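Review: "Quiet Hours," a prayer book by Selina Hofstetter (Pristham, 200 pages)

I have used this book every morning from December until Easter, so I think I can now say something fair about it.
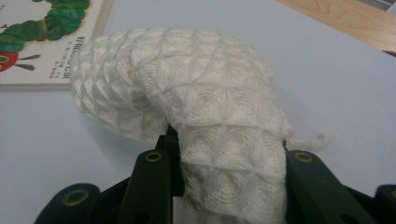
What is inside

The book has 56 short chapters. Each one gives a psalm, a page of reflection and 2 questions for silence. The chapters on Lent are the strongest. Hofstetter writes about fasting without making the reader feel guilty, and her pages on Psalm 51 I have read many times.

What I liked less

The print is small, and the ribbon came loose after a few weeks. Also, the reflections on the saints are too similar to each other. Our group in Bralbridge skipped several of them.

For whom

I would give it to a person who already prays a little and wants some order in it. For a beginner, our pastor Silvan Hämmerli recommends to start with the Gospel of Mark, and I agree with him.

Four stars of five.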